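About Prakthorpe

Prakthorpe rebuilds automatic and manual transmissions for passenger cars, vans and light trucks. Work is done on units brought in on the vehicle or shipped to us on a pallet. We do not sell new vehicles, and we do not do body, glass or paint work.

The shop was opened by Issa Geagea and Nuala Hegarty, who had worked together at a dealer service department and wanted to do bench work full time. Issa runs the teardown and machine side. Nuala handles estimates, parts and warranty paperwork. Triin Venckus joined later to take over valve body testing and electrical diagnosis.

How a job moves through the shop

Every vehicle gets a road test and a scan before it goes on a lift. Line pressure is recorded at idle, in each forward range, and in reverse. If the fault is outside the transmission (a throttle sensor, a worn mount, a bad ground) we stop there and quote that repair alone.

If the unit has to come out, it is drained, stripped and washed. Clutch packs are measured, end play is checked against the maker's limits, and the pump and drum bores are inspected for scoring. The customer gets a written list of worn parts with part numbers and prices. No assembly starts until the list has been signed.

Friction plates, seals, gaskets, filters and bushings are replaced on all rebuilds. Steel plates are replaced as a set. Torque converters are exchanged for rebuilt units or, on older models with no exchange stock, cut open and rebuilt to order. Coolers are flushed and flow-tested – a blocked cooler will ruin a fresh unit, and we will not warrant a rebuild fitted to one.

Equipment

The shop has 4 lifts, two build benches and a dynamometer for bench testing complete units. The valve body tester is a Hunora, calibrated every September. Hard parts are bought from Binside, and converters come through Aoun. Both ship to us on weekdays, and most orders placed before noon arrive the next working day.

We keep around 200 used cores in stock, sorted by case code. Cores are not sold as tested units. A customer who wants one as is may have it at the listed core price, with no warranty.

Training and reference

Shop manuals and service bulletins are kept in the front office. Customers who do their own removal and refitting are welcome to read them during business hours and to copy torque figures and fluid specifications. Manuals do not leave the building.

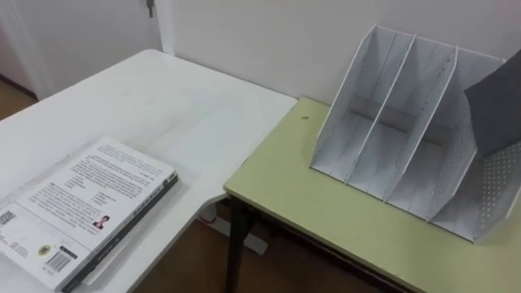
Treasa Lenihan wrote to us that the signed parts list was the reason she went ahead with the rebuild on her van, and that the second-gear slip was gone when she got it back. She also asked that the list show which parts were optional. It now does, in a separate column.

Warranty

Rebuilt units fitted by us carry a warranty on parts and labor. Units fitted elsewhere carry parts only, and the cooler flush receipt must be sent back with the card. Towing and rental costs are not covered. Bring the vehicle back after the break-in period for a fluid check and pan inspection – there is no charge for this visit.

Contact

Mylene Samonte answers the phone and books road tests. Please have the model year, engine size and case code ready. The code is usually stamped on a tag bolted to the side of the case.

Page last changed Thursday, June 24, 1999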